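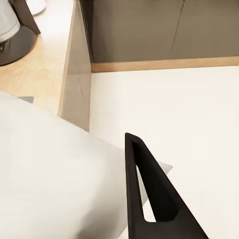

Bedtime, and other negotiations

Veerle Bosman has two children, aged nine and two, and has run the Willia parents' group since September. She doesn't claim to have cracked bedtime.

"My eldest asked for water, then a different cup, then what happens when the sun runs out," she says. "I answered the last one. That was my mistake."

Her advice is to agree the rules in daylight and write them down. Theirs are on the fridge, signed by both parties, one in crayon.
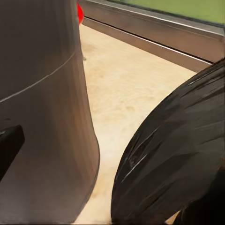 When they argue the rules

"I let her win one a week. She picks badly, usually an extra sock."

And the two-year-old? "He hasn't signed anything."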